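Unit 4: Taking Notes From Printed Sources

Reading for this unit: course packet, chapter 7. Bring the packet to the seminar along with one book and one short printed item (a booklet, program or leaflet) on your essay topic.

Start with the source details, before reading anything. Write down the author, title, publisher, year and the edition. Booklets often lack one or more of these. If there is no author, use the organization that issued it. If there is no year, write "n.d." and move on.

Keep three kinds of notes apart:
Quotation – the exact words, in quotation marks, with a page number.
Paraphrase – the point in your own words, also with a page number.
Comment – what you think about it. Mark these with your initials.

Most accidental plagiarism in first-year essays comes from mixing the first two. A sentence copied in August without quotation marks looks like your own by the time you write the draft.

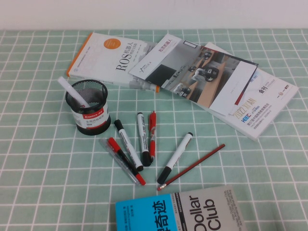 Read a section through once with the pen down. Then go back and take notes on it. Students who write from the first line tend to copy too much, and the notes end up nearly as long as the chapter. One page of notes for a chapter is usually enough.

Underline only in copies you own. For library books use paper slips, and take them out before you return the book.

Sources in another language: note the title as printed first, then your translation in square brackets. Translate quotations yourself only if there is no published translation, and say so in the footnote.

Exercise: take notes on pages 194 to the end of the section in the Rumden reader. Swap with a partner and check each other's page numbers.

The essay limit is 3000 words, footnotes not included. Questions about the exercise go to Marcela Sokol. Questions about extensions go to Jahangir Barua.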